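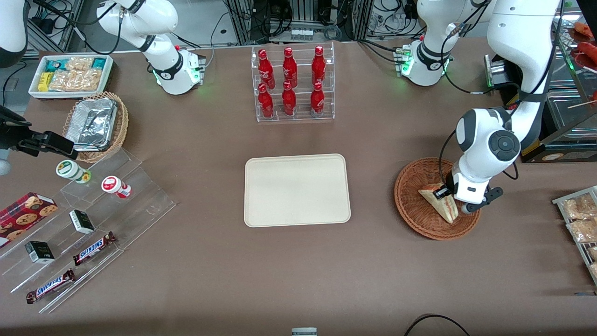
When I rang Faith Minja to ask if I could come and see how you teach a pair of robot arms to run a snack counter, she said yes straight away and then asked what I liked in a sandwich. I didn't realise it was a work question. Her team at Olell gets through a lot of packets and bottles, and she is always after ideas for the next shop.

Faith looks after collection. Stamatia Petridis looks after what comes out of it, and the two of them sit close enough to argue without getting up.

"People think we write the movements down," Faith told me. "We don't write any of them down. Somebody drives the arms, picks up the sandwich, puts it where it goes, and we keep the lot. That's one example. Then you muddle the table up a bit and do it again."

I asked how many times again. The set they were working on when I visited, which they call Inddale, stood at 1796 examples, and 118 of those had been thrown out.

"Mine, mostly!" Faith said. "I rush. If I snatch at something, Stamatia can see it in the numbers before she's even opened the video."

Stamatia was kinder about it. "A snatch isn't always bad. What I can't use is dithering. If the driver hovers over a chocolate bar for ages wondering what to do, the model learns to hover too, and then you have a very expensive way of not picking up a chocolate bar."

I'd expected the bottles to be the hard part, but she shook her head at that. Bottles stand up and stay where you left them. What she worries about is anything lying in a channel of the clear stand, where the plastic edges are thin and the things inside can be lying any way up. 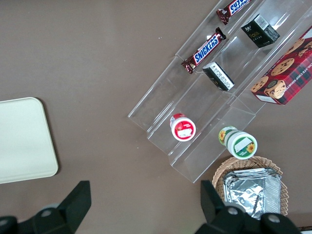

The clear stand from the wrist camera, with the gripper fingers at the bottom.

"I like this view best," Stamatia said, scrolling through wrist pictures for me. "From up high you know where everything is, but from here you know what you're about to touch." She pointed out one of the little dark boxes, tipped on its side. They leave things like that on purpose – a tidy shelf teaches you very little, she says, and real shelves have had customers at them.

So who decides how untidy? Faith does, from a sheet she writes each morning. Some layouts are gentle and some, she admitted, are a bit mean. She has a soft spot for sandwiches in baskets because a triangle gives you so few good places to hold it, and if you squeeze too hard you know all about it.

I had a go myself (of course I did). It took me two tries to lift a jar and I was absurdly pleased. Neither try was kept. Stamatia deleted them very politely while I was still grinning.

Before I left I asked what they would do differently if they were starting over. Faith said she would have labelled the failures properly from the beginning. Their first set, Nundel, finished in June, has plenty of drops in it and hardly a note saying why, and she has been going back through it in the evenings with a cup of tea.

Stamatia's answer was shorter. "More drivers," she said. "At the moment it all moves like Faith."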